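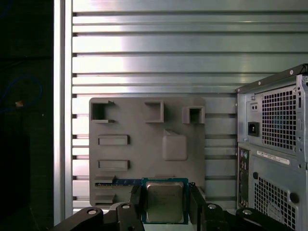
Desktop processor with a dark teal-green substrate and silver heat spreader.

Home Hire Sales Repairs Tickets Contact

Ticket 2707: Andau controller drops audio when the mic is in use

Wed 29 December
Posted by Dae-han Woo, Skasthorpe Sound & Light, support desk

Customer: Pádraig Fitzgerald, Kustthorpe Mobile DJs
Equipment: Andau four-channel controller (bought from us), customer's own laptop, Wang DJ software, wired handheld mic, two powered tops and one sub
Opened: September
Status: Closed, with one item left open (see end)

Problem as reported

Music cuts out for about a second, then comes back at the same volume. The track keeps running on screen while it happens, so when the sound returns it is further on in the song. The customer says it only happens when the mic is on. First noticed during a wedding, in the middle of the speeches, with background music playing low. Happened again the next weekend at a school reunion, this time with dancers on the floor. No error message either time.

The controller lights stay on during the dropout. The mic itself does not cut out. You can keep talking and be heard while the music is gone.

First reply from support

Asked for the software version, the driver version and a screenshot of the audio settings page. Asked the customer to say whether the controller is on its own power supply or running from the laptop. Asked whether a USB hub is in use.

Customer reply

Wang build 612. Driver was whatever came with the controller. Controller is powered from the laptop because the power supply "lives in the other case" and the lights come on without it. A hub is in use. The hub carries the controller, an external drive with the music library, and a small LED light for the laptop keys.

Buffer is set at the default. Output is the Andau, master on 1 and 2, headphones on 3 and 4. Mic goes into the mic input on the back of the controller.

Step 1: power supply

Told the customer to find the power supply and use it every time. The Andau will light up and pass audio on USB power, but the mic preamp and the booth output both want more than a laptop port gives, and this gets worse through a hub. This is on the second page of the manual, but a lot of people miss it.

Result: dropouts less frequent. Not gone. He ran a full evening at home with the mic open and a radio talking into it, and got 5 dropouts where he had been getting one every few minutes.

Step 2: take the hub out

Controller moved to a port directly on the laptop. Music drive moved to the other side. Keyboard light left at home.

Result: no change from step 1 as far as the customer could tell. I would still keep the hub out of it. A hub that works fine in the house can work loose on a folding table once the subs are going.

Step 3: driver

Installed the current Andau driver. Order matters here and the customer had to do it twice:

1. Unplug the controller.
2. Remove the old driver and restart the laptop.
3. Install the new driver with the controller still unplugged.
4. Restart again.
5. Plug the controller into the port you intend to use on the night, and wait until Windows says it is ready.

The first time he left the controller plugged in, and Windows put the old driver straight back. The driver panel shows the version in the bottom corner, so check it there and don't go by the installer saying it finished.

Result: still dropping out. Customer reported that the meter in the driver panel went flat during one of them, while the meter in Wang kept moving. That was useful. It puts the fault after the software and before the controller's output, and it clears the music files and the external drive.

Step 4: power saving

In Device Manager, each USB root hub has a Power Management tab with a box that lets the computer turn the device off to save power. Unticked on all of them. In the advanced power plan settings, USB selective suspend set to Disabled, for both battery and plugged in. Power plan set to High Performance.

Also turned off Wi-Fi and Bluetooth for the show. Customer asked if he could leave Wi-Fi on for requests from a streaming account. I said to test without it first and add it back later if all was well.

Result: one dropout in a whole evening. Customer was happy to leave it there and use it at a birthday party. Ticket set to waiting.

Reopened by customer

Party was fine until the host borrowed the mic for a long thank-you. Three dropouts in a row, then nothing for the rest of the night.

Asked him to bring the whole rig to the shop, including the mic, the mic cable and the power strip he uses. People tend to bring the controller alone and then we can't make it fail.

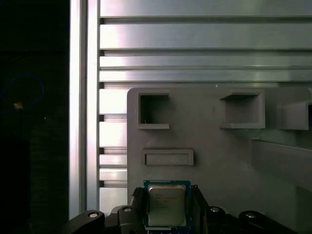

Desktop processor with a blue substrate around a square metal heat spreader.

Step 5: bench test at the shop

Set up the full rig on the bench with the customer present. Played a long mix at low volume, mic channel up, talkover on.

With nobody speaking, no dropouts. With normal speech, no dropouts. With loud speech close to the mic, a dropout within a minute or so, and then we could get it again whenever we wanted by talking loudly and stopping.

Swapped the mic for one of ours. Same. Swapped the cable. Same. Swapped the laptop for the shop laptop with the same build of Wang and the same driver, on its own settings. No dropouts at all, even shouting.

So it was a setting on the customer's laptop. We compared the two audio pages side by side. The difference was in Wang, under Mic, where the customer had "Record microphone with master" turned on, and "Duck music from software" turned on as well. He had switched both on in the summer when he was making a promo mix and had forgotten about them.

What that does: the controller already lowers the music when you speak, using its own talkover circuit. With the software option on as well, the mic signal is also sent to the laptop, and Wang lowers the music a second time. With both working at once, the level went down far enough for the driver's auto mute to treat the channel as silent and close it. When the speech stopped, the mute took about a second to let go. That explains why it was worst with low background music and loud speakers at the mic, and why it hardly showed up with a radio playing into it at a steady level.

It does not fully explain the earlier ones at home, before the power supply was connected. I think those were a separate power fault that happened to look the same.

Fix

In Wang: Settings, Audio, Mic. Turn off "Duck music from software." Leave "Record microphone with master" on only if you need the mic in your recording.
In the Andau panel: Output, Auto Mute, set to Off.
On the controller: talkover switch on the back stays on. Set the depth knob at the middle and adjust by ear from there.

Save this as a profile with its own name. Wang goes back to its default profile after an update, and the default has the auto settings.

Ran the rig for 20 minutes with all of us taking turns shouting into the mic. No dropouts. Put the customer's own laptop through a second run with the drive and the keyboard light plugged in. No dropouts.

Customer feedback

Pádraig has used the rig at several jobs since and reports no cutouts, including one long set of speeches. He has moved the power supply into the controller case and taped a note inside the lid. He asked if he could put the hub back. I said I would rather he didn't, but if he has to, get a powered one and keep the controller off it.

Still open

Wi-Fi. He turned it back on for requests and says he hears a faint tick in the headphones now and then. It is not in the master and the guests can't hear it. I have not been able to reproduce it here. If it bothers him, the next thing to try is one step up on the buffer size, which will make the jog wheels feel a little slower.

If you have the same controller and the same trouble, do steps 1 and 4 and then go straight to the fix. When you write in, please send the Wang build, the driver version from the panel, and a note of what was plugged into which port.

Last updated by Dae-han Woo: added the note about profiles and updates.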